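3.2 Collecting the towel demonstrations

All demonstrations for the folding task were collected by teleoperation. The operator sits beside the table and moves a pair of hand-held controllers, and the follower arm copies the motion at whatever speed the operator's patience allows. We had planned to collect half the data by kinesthetic teaching, with a person holding the arm and pushing it through the fold. We dropped this in May. A person guiding an arm over a towel leans on the table, and the towel, being a towel, takes this as an invitation to move.

The final set, which we call Jukau, holds 2350 demonstrations, recorded by two operators. Gudrun Buschmann recorded the larger share and is referred to below as Operator A. Operator B is the second author, Yichen Shao, whose folding style was described by one early reader of this paper as "brisk." Neither had folded laundry for science before. Each operator completed 40 practice episodes, which were thrown away, and then recorded in sittings of no more than 87 minutes. The limit was set by experiment: past that point both operators began to argue with the cloth.

An episode starts with the towel dropped on the table and ends when the operator presses the foot pedal to declare it folded. We gave no written definition of "folded." An earlier draft of the protocol had one, a page and a half long, and the two operators read it in different ways with equal confidence. What we asked for instead was a bundle that either of them would be willing to put in a closet at home. Episodes in which the operator pressed the pedal out of despair were marked as failures and kept.

The hardest part of the task to demonstrate is the contact between fingers and cloth. The controllers give no force feedback, so the operator judges pressure by eye, from how the fabric creases and bulges near the fingertips (Figure 3). Press too lightly and the fingers close on air. Press too hard and the arm faults against the tabletop, which ends the episode and the operator's good mood together.
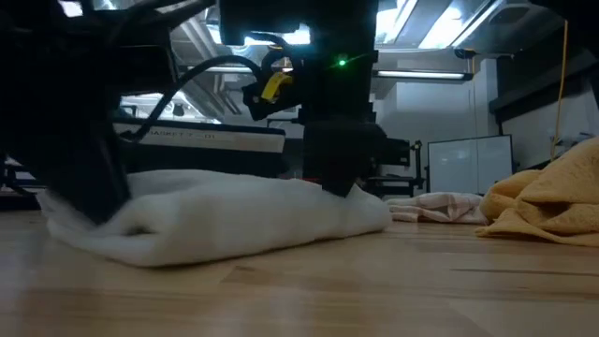
Figure 3. Gripper fingers pressed into a folded white towel. The fabric bunches around the finger at the near left end and bulges slightly on either side of the other.

The two operators solved this problem in different ways. Operator A lowers the fingers in one slow movement and waits before closing. Operator B makes several quick pokes, as if testing a cake. Both strategies work, and a policy trained on the two together learned a compromise in which the arm lowers slowly, waits, and then pokes. We report results for the mixed set and for each operator separately in Section 5, where the reader may decide whose laundry they would prefer.

Pauses needed some care. A human operator stops to think, scratch an ear, or look at the clock, and the recording shows an arm standing perfectly still above a towel. Policies trained on the raw data learned this part very well. We therefore trimmed any stretch in which the arm was motionless, except for the wait before closing, which carries information. Our trimming tool, Prurilero, finds these stretches from joint velocity alone and keeps any pause that is followed by a change in finger opening. We checked 100 trimmed episodes by hand and restored the pause in those where the tool had removed a real wait.

We also tried adding corrective demonstrations, in which the policy runs until it gets into trouble and the operator takes over. The handover was awkward at first, as the controllers were rarely where the arm was. In the version used here the arm holds its pose until the operator's hands match it, and only then does control pass. Only the corrective part of such an episode is used for training. The part before it, in which the policy makes its case, is stored but has so far persuaded no one.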